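31 March 2023
Lindton building, roof, both levels

Went up with Tahsin Saha after lunch to finish the walk-round we started on the Horgan side. Sunny, light wind, good enough for chalk to stay put. Took the long tape, the level, chalk, the moisture meter and the old drawing, sheet 33. Left the ladder downstairs and didn't miss it.

Started on the upper level. The drawing has the surface as one continuous fall toward the back outlet. With the long level on it the fall is there for most of the width, then goes flat for a stretch before it picks up again. Chalked the flat stretch at both ends. No ponding today, but there is a tide line of dirt, so water does stand there at times. Moisture meter readings on the membrane were low everywhere except next to the outlet. Took that reading again and got the same.

Outlet grate was half full of leaves and grit. Cleared it by hand and bagged the lot. The grate is loose on one side and the screw hole is stripped, so it needs a bigger screw or a new grate. I would go for the new grate.

Then the railing. This is the free-standing kind that Lokley put in, held down by footing blocks, with nothing fixed through the surface. I want to keep it that way. Every hole through that membrane is a future call-out. Tahsin pushed on the top rail at each post while I watched the blocks. No movement at the feet. One brace rattled at its clamp and took most of a turn to tighten.
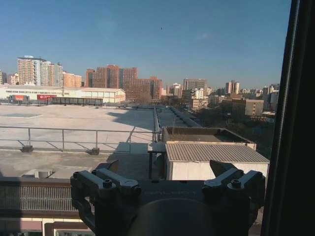 The pads under the blocks are the part I am less sure of. The sheet calls for rubber, 6 mm, sticking out past the block on all sides so we can see it is there. At one block I could not see any pad edge at all. It may have been cut flush or it may have been left out. We can't lift the block without taking the rail load off first, so this is a job for two people and a proper lift. Have not marked it as a fault, only as open.

Lower level next. Plain concrete. Swept along the foot of the wall and found a hairline crack running out from the corner, about 2 m long. Put chalk ticks across the ends and wrote the date beside them. If it has grown past the ticks by June we fill it. The filler from Mesemia is still in the store under stock number 3293, but check the use-by on the tub before anyone carries it up there.

Shade matters more than I had allowed for. Part of the upper roof was in shadow while we worked and the surface there felt a good deal cooler to the hand than the sunny side. The coating trial should have one patch in full sun and one where the shadow crosses, or the drying times won't tell us much. Tahsin would sooner put both in the sun and keep it simple. Not settled. Will mark out three and decide on the day.

To do:
Order grate, same size as the old one, measure the opening first
Ask Lokley for the pad detail and whether they have photos from the install
Book the lift for the block
Redraw the fall on sheet 33 with the flat stretch shown
Get more chalk, we are down to stubs

Bag of leaves is by the back stairs. I'll take it down when I leave.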